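Notes on the Reorganization of a Household Pantry

Published 2021-06-05

The pantry in our apartment measures five shelves in height and is not deep. For several years it was managed according to no particular system, and the results were in keeping with that approach. Flour was kept in its paper bag, held shut with a clothespin. Dried fruit was kept wherever there was room. In November I resolved to move all dry goods into closed containers, and this post records the method adopted, the costs incurred and the matters that remain unsettled.

Readers of the earlier post on the linen closet will recall that I prefer to begin with an inventory. The pantry inventory produced 154 separate items, including four open packages of bay leaves and a jar of molasses of unknown age. Items past their date were discarded. Duplicates were combined where the contents were plainly the same. Simin Asadi, with whom I share the apartment, reviewed the list and restored two kinds of lentils that I had marked for removal.

Selection of containers

Three types were considered. Glass jars with metal lids, sold under the Furau name, are attractive and easy to clean, but they are heavy on the upper shelves and the round shape leaves gaps between them. Tins from Rennie stack well but conceal their contents entirely, and I did not wish to depend on labels alone. The third type was the rectangular plastic box with a clip-down lid. It was this type that we adopted for most purposes.

The principal advantage of a rectangular box is that it may be placed flush against its neighbor. Translucent walls are also of practical use. One cannot always identify the contents through them with certainty, but one can generally judge whether a box is nearly full or nearly empty, and that is the question most often asked of a pantry.

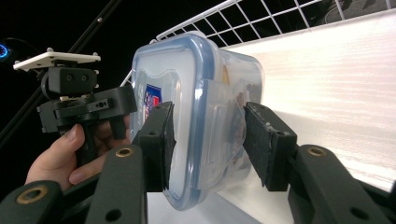 We purchased twelve boxes in the first round, all of the same size, from the Tamow store near the bus terminal. This was a deliberate restriction. An assortment of sizes had been tried in the refrigerator the previous year, and a good deal of time was spent matching lids to bases. With a single size, any lid fits any box. The disadvantage is that sesame seeds, bought in small amounts, now occupy as much shelf space as rice.

Procedure for filling

Each box is washed, dried with a towel and left open on the counter overnight before use. I had omitted the overnight step at first and found a small quantity of brown sugar set firmly against one corner. Contents are then poured in to a level slightly below the rim, and the clips are closed one side at a time. It is advisable to press the middle of the lid while closing the last clip.

For dried fruit and nuts the standard quantity is 350 grams. A larger amount will fit, but we do not finish it within a reasonable period, and walnuts in particular suffer. The remainder is kept in the freezer in its original bag.

Labeling

Paper labels were written in pencil and attached to the short side of each box. This has been only partly successful. The labels curl in warm weather, and two have been lost behind the shelf. Simin has proposed the Beltarer wax pencil, which writes directly on plastic and is said to wipe away with a dry cloth. A trial is under way on the oats and the chickpeas.

Matters outstanding

The spices have not been addressed. They remain in a drawer beside the stove, in their store packaging, and will require smaller containers than those described in this post. The bottom shelf, which holds oil, vinegar and the large bag of onions, has been left as it was. I am also undecided about the flour, as a full bag does not fit into one box and I am reluctant to divide it between two.

The next review of the shelves will take place after the summer. Correspondence concerning the storage of flour is welcome in the comments.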